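수신: Ziad Yammine
제목: Kevano 경마장 구간기록 시범사업 중간보고
작성일: 2024년 7월 17일

지난 보고 이후 진행된 내용을 정리합니다. 먼저 말씀드리면, 저는 이 사업이 신청서에 적힌 만큼의 성과를 낼 것이라고 아직 믿지 않습니다. 장비는 돌아가고 있고 데이터도 쌓입니다. 다만 그 데이터로 무엇을 더 알게 되었느냐는 질문에는 지금 드릴 답이 많지 않습니다.

## 진행 상황

안장깔개에 넣는 Rekis 발신기는 7월 첫 경주일부터 모든 평지 경주에 쓰고 있습니다. 지금까지 기록한 경주는 30개이고, 그중 13개에서 한 마리 이상의 구간기록이 빠졌습니다. 공급사는 이를 "초기 안정화 단계의 자연스러운 현상"이라고 부릅니다. 저는 그렇게 부르기에는 누락이 너무 많다고 봅니다. 빠진 기록은 대부분 마지막 코너를 도는 구간에 몰려 있는데, 하필 우리가 제일 보고 싶어 하는 구간입니다.

공급사의 설명은 두 번 바뀌었습니다. 처음에는 안쪽 펜스 때문에 신호가 막힌다고 했고, 그다음에는 말들이 뭉쳐 달릴 때 발신기끼리 간섭이 생긴다고 했습니다. 두 번째 설명이 맞는다면 출주 두수가 적은 경주에서는 누락이 없어야 합니다. 우리 기록에서는 다섯 마리가 뛴 경주에서도 누락이 나왔습니다. 이 점을 서면으로 물었고 답변은 받지 못했습니다.

## 주로 상태 보정

신청서에서 가장 눈에 띄던 약속은 주로 상태를 반영한 보정 기록이었습니다. 비가 온 날의 기록과 마른 날의 기록을 같은 잣대로 비교할 수 있다는 것인데, 이번 달 전반에는 비가 거의 오지 않아 시험 자체가 제대로 되지 않았습니다. 살수 직후에 치른 경주를 대신 넣어 보자는 제안이 있었지만 저는 반대했습니다. 살수한 주로와 비에 젖은 주로는 발굽이 들어가는 깊이부터 다르고, 안쪽과 바깥쪽의 차이도 다릅니다. 그 둘을 같은 칸에 넣으면 표는 채워지겠지만 믿을 수 없는 표가 됩니다.

보정식은 Zorkine 프로그램 안에 들어 있고 우리는 그 내용을 볼 수 없습니다. 같은 경주를 두 번 입력했을 때 같은 값이 나오는지는 확인했습니다. 같은 값이 나옵니다. 값이 맞는지는 별개의 문제입니다. 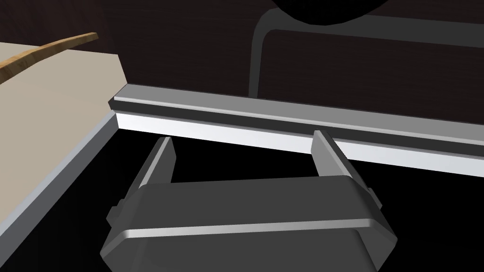
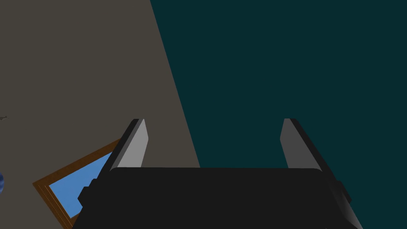
*이미지 제공: Zorkine (컴퓨터 렌더링)*

## 조교사들의 반응

참여 마방은 13곳입니다. 참여율만 보면 좋은 숫자입니다만, 참여비가 없고 발신기도 우리가 달아 주니 거절할 까닭이 별로 없습니다. 그래서 이 숫자를 만족도의 근거로 쓰지 않으시기를 부탁드립니다.

구간기록표를 실제로 훈련에 쓰는 곳이 있는지 물어보면 대답이 흐려집니다. 조교사 Đỗ 씨는 표를 매번 받아 가지만, 출주 거리를 바꿀 때는 여전히 기수의 말과 자기 초시계를 따른다고 했습니다. 한 번은 표에 마지막 구간이 전체에서 가장 빨랐다고 나온 암말이 있었습니다. 기수는 결승선 훨씬 앞에서 이미 힘이 빠졌다고 했고, 경주 영상도 기수의 말에 더 가까워 보였습니다. 이 건은 오류로 올려 두었으며 원인은 모릅니다.

반대되는 사례도 적어 둡니다. 출발이 늦은 말이 중간 구간에서 얼마나 무리하게 따라붙었는지를 보여 주는 데는 표가 쓸모 있었습니다. 착순만 보면 부진으로 보이는 경주가 표에서는 다르게 읽혔고, 해당 마방은 휴양 대신 가벼운 조교로 계획을 바꾸었습니다. 그 판단이 옳았는지는 다음 출주를 봐야 압니다. 그때 이겨도 한 마리의 한 경주일 뿐이라는 점은 미리 말씀드립니다.

## 경마 팬 대상 공개

당초 계획은 이달 안에 구간기록을 예상지와 전광판에 공개하는 것이었습니다. 저는 미루자는 쪽입니다. 누락과 오류가 남은 기록을 돈을 거는 사람들 앞에 내놓으면, 틀렸을 때의 항의는 공급사가 아니라 우리 창구로 옵니다. 홍보 쪽에서는 '참고용' 문구를 넣으면 된다고 합니다. 전광판에 숫자가 뜨는데 그 아래 작은 글씨를 읽고 베팅을 바꿀 사람이 얼마나 될지 모르겠습니다.

공개를 꼭 해야 한다면 누락이 없는 경주만, 경주 당일이 지난 뒤에 올리는 방식을 권합니다. 보정 기록은 빼고 측정값만 싣는 조건입니다.

## 예산

집행은 계획 범위 안에 있습니다. 발신기 교체 비용이 예상보다 많이 나갔고, 살수 전후 비교 측정을 하지 않으면서 남은 돈으로 메웠습니다. 분실된 발신기도 있습니다. 하마 뒤 안장깔개를 걷는 과정에서 없어진 것으로 짐작하지만 확인된 것은 아닙니다. 공급사는 분실분을 유상으로 청구하겠다고 하는데, 계약서에는 파손만 적혀 있고 분실 조항이 없습니다. 청구서가 오더라도 지급은 보류하겠습니다.

## 다음 보고까지 할 일

- 마지막 코너에 수신기를 한 대 더 세우고 누락이 줄어드는지 확인
- 수동 계측과 Rekis 기록을 같은 경주에서 나란히 비교 (계측원은 우리 쪽에서 지정)
- 보정식의 입력 항목 목록을 Zorkine에 재요청
- 분실 발신기의 비용 부담에 관한 계약 해석 정리

수동 비교에서 두 기록이 크게 어긋나면 하반기 확대안은 올리지 않겠습니다. 공급사가 확대 계약을 먼저 맺으면 단가를 낮춰 주겠다는 제안을 다시 해 왔는데, 비교 결과가 나오기 전에는 답하지 않는 편이 좋겠습니다. 이 부분에 대한 의견을 주시면 그에 맞춰 회신하겠습니다.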